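Allgate shape sorters go out on loan across Cletow this November

Families and playgroups in Cletow will be able to borrow a new set of chunky shape sorters from November, and we're delighted to be sharing them!

The Allgate sorter is a broad red-orange block with nine groups of holes in its top, from a hexagon and a five-pointed star to a little cluster of three round holes.
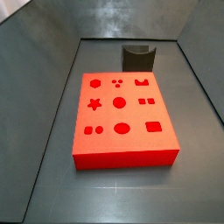 Ginditz Toy Library has bought 41 of the sorters with a grant from the Kereama Fund. They join a collection of 336 toys and puzzles, all free to borrow for three weeks at a time (longer over the school holidays).

Children tend to go for the big round hole first, and that's a lovely place to start. The paired holes ask for a bit more turning and trying, and the dark curved block has kept plenty of grown-ups busy too. A tall green cylinder is another good one for small hands to grasp.
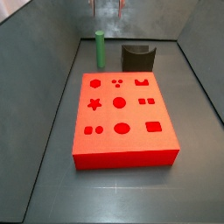
How to borrow

Membership is free to anyone living in Cletow. Come along to the Ginditz desk between 10am and 2pm with proof of address, or ask your playgroup to reserve a sorter for you. Missing pieces can be replaced at the desk at no charge.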